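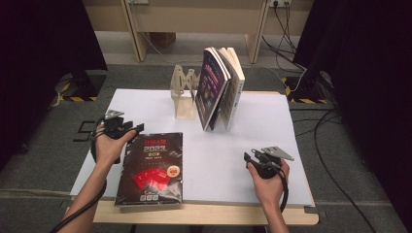
Two books will not stay upright for long without support, a correspondent in Grernport wrote to this blog, and asked whether a bookend is of any use before a shelf is full. It is. A short row of books needs a bookend more than a long one does, as the weight of the volumes is too slight to hold them in place.

The Kerslake reading room lends 64 titles from its open table, and the following arrangement has been in use there since September. Upright books are placed toward the back, beside a wooden stand. Books with glossy or plastic-wrapped covers are laid flat near the front, where the title can be read without handling. Annual publications with the year on the cover are treated in the same way until the next edition is received.

Books that lean should be straightened at the close of each day. A steep lean strains the spine, particularly in thicker paperbacks. Stands with a flat base are preferred; the heavier Pemari model has been withdrawn from the room on account of scratches to the tabletop.

Readers wishing to propose titles for the Nuslow shelf may leave a written note at the desk. Proposals are reviewed every 27 days.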